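Chapter 7
Planning and Paying for Equipment

What this chapter covers
Writing down the task before you shop
The full cost of a gripper, from quote to second year
Renting, borrowing and buying in stages
Keeping a budget that other people can read

Most of us come to this subject through the fun end of it. We have seen a machine do something clever, we have a catalog open in one window and a half-finished request form in another, and we would very much like to get on with the ordering. I have been there many times myself, and I still feel the pull of a good catalog! But the money usually goes wrong well before the order is placed, in the days when everyone in the room has a slightly different idea of what the equipment is supposed to pick up.

So we will start with the task, and we will stay with it for longer than you might like. In Chapter 6 you wrote a description of a workspace. Take it out again and add the objects - all of them, the awkward ones included. A light plastic fork with a narrow handle asks something quite different of a pair of finger pads than a cardboard box does, and clear plastic brings its own troubles if a camera has to find it. A thin stick will roll when you brush against it. A wire basket has gaps that a handle can slip through. None of this shows up on a price list, and all of it will show up in your budget sooner or later, as spare pads or a different camera or a few more weeks of somebody's time.

The running case in this chapter is the Clonby project, a small kitchen-tidying study that you will meet again in Chapters 8 and 11. The Clonby team wanted to record people sorting utensils with hand-held grippers before they spent anything on robot arms. Their first request was a single line: 2 grippers, from a supplier called Nastell. It was approved quickly, and it was too small. By May they had gone back for finger pads, mounts, storage and a carrying case, and the extras came to $245 that had never been written down anywhere. The sum was modest, but each item needed its own form and its own signature, and the recording work waited roughly 28 days while the paperwork went around.

We will compare that request with the one used at the Plodamstead workshop, where the Coetzee worksheet (you will find a blank copy at the back of the book) is filled in before any supplier is called. The worksheet is a plain thing, a page of boxes, and students often find it slow going the first time through. It asks what will be handled, who will hold or run the equipment, where it will be kept overnight, and what wears out. Only the last box asks for a price. Please do try it in pencil, with the objects in front of you on a table if you can manage it, and leave plenty of room for changing your mind.

Before you read on
Look at Figure 7.1 and list everything you would need to buy, borrow or already own in order to do this work for one month. Keep your list. We will come back to it in Section 7.3, when we sort costs into those you pay once and those that keep returning.

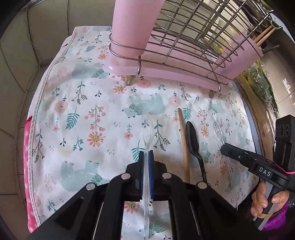

Figure 7.1 Utensil handling with hand-held grippers. A clear plastic fork is held between ribbed blue finger pads.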